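Ticket 3972 – Shared printer drops off the network after sleep
Opened by: Smaranda Ciobanu
Assigned to: Yichen Jin
Status: Closed

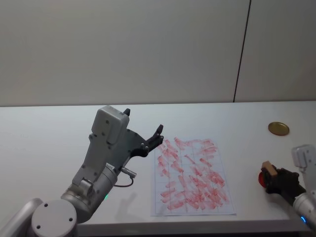 Printer goes to sleep after lunch and won't wake for print jobs. The queue on my laptop says "offline" until I turn the printer off and on. Same thing on the front desk PC. Started after the router swap in January and has been getting worse.

Yichen Jin, 19th August
Pinged the printer while it was asleep, no reply. Pinged again after a power cycle and got one right away. It had picked up a new address, ending in 204. Both computers were still pointing at the old one.

Yichen Jin
Reserved 204 for the printer on the router. Removed and re-added the printer on both computers using that address. Sleep timer was 300 seconds, left it alone for now. Please try it after lunch.

Smaranda Ciobanu
Front desk prints fine. My laptop still says offline, but only on Wi-Fi.

Yichen Jin
Your laptop was joining the guest network (Karncombe-Guest), which can't see the printer. Set it to forget that one and join the office network. Also cleared 8 stuck jobs from the queue – you may want to resend the Pamar invoices.

Smaranda Ciobanu
Resent, all printed. Woke from sleep both times today. OK to close.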